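Estasik Party & Hall Rental
Home > Drinks Service > Hot > Coffee Urns

Prorkmont 80-Cup Coffee Urn

$18 per day, weekends billed as one day
In stock at the Mill Street counter
Deposit required

A big steel drum that makes coffee, holds it hot, and asks very little of you apart from patience and an outlet of its own. We have rented this model out for more than 400 events, including one divorce party and a great many meetings of homeowners who disagreed about fences.

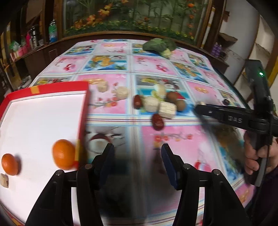 Itzel Gallegos
Rental Desk Manager, Estasik
Updated Jun 22, 2021

Let's talk about the word "cup." The Prorkmont makes 80 of them, and each one is five ounces. Nobody over the age of ten drinks five ounces of coffee. If you're pouring into regular mugs, figure on half as many people, and if your guests include nurses, teachers or anybody's uncle, rent two.

The basket takes regular-grind coffee. Drip grind will do in a pinch. Espresso grind will go straight through the holes and settle at the bottom, and the last dozen guests will chew. Fill with cold water to the line you want, wet the basket, add the coffee, lock the lid, and switch it on. A full urn needs a good hour. Start it before you put out the chairs.

When brewing is finished the green light comes on and the heater drops back to its holding setting, 181 degrees on the ones we've tested at the shop. It will stay there until you unplug it or run it dry. Please unplug it first. We can tell when you haven't -- the bottom of the tank turns the color of an old penny and Abundio has to spend his afternoon with a scrub pad.

What comes with it

Urn, lid, basket and stem
Basket cover (the flat disc with holes, which everybody forgets to send back)
Drip tray for under the spigot
Measuring scoop
Laminated instruction card, slightly chewed

Cups, sugar, stirrers and milk are not included. Insulated creamers are on the Cold Drinks page for reasons that made sense when we built the website.

Power

The urn draws 1,500 watts. Give it its own circuit. Church basements and older community halls tend to have several outlets that look independent and are secretly close friends, so try it out before the guests arrive. Two urns on one wall will usually put you in the dark, along with the band. We rent heavy-duty extension cords, and we won't send the urn out with the thin brown kind you use for the Christmas tree.
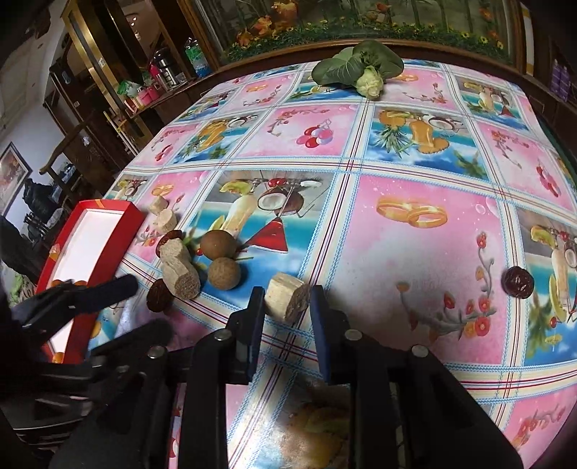

Set it somewhere level and leave enough room for a line to form on one side and escape on the other. The spigot should hang just past the counter so a cup fits beneath it, with the drip tray pulled forward to match. Keep the cord against the wall. A full urn is very heavy and should never be moved once it's hot, even by the cousin who says he's done it before.

Can I use it for tea?

Hot water for tea, yes, but ask for one of the urns with a blue tag. Those have never met coffee. Water from the others will taste of last Saturday's retirement lunch no matter how well we clean it. Cider is fine in the blue tags too, without the basket. Milk, cocoa and soup are not fine in anything we own, and the cleaning charge for soup is more than a new urn would cost you at a yard sale.

Returns

Empty it, rinse it, let it cool and bring back every part. You don't have to polish it. Grounds go in the trash before the urn goes in your car; we learned this rule in May from a man with a white back seat. Late returns are charged another day, though if you phone ahead Abundio Cárdenas is known to be lenient before lunch.

Goes well with

Five-gallon cold drink dispenser
Folding table, six-foot
Heavy-duty extension cord
A second coffee urn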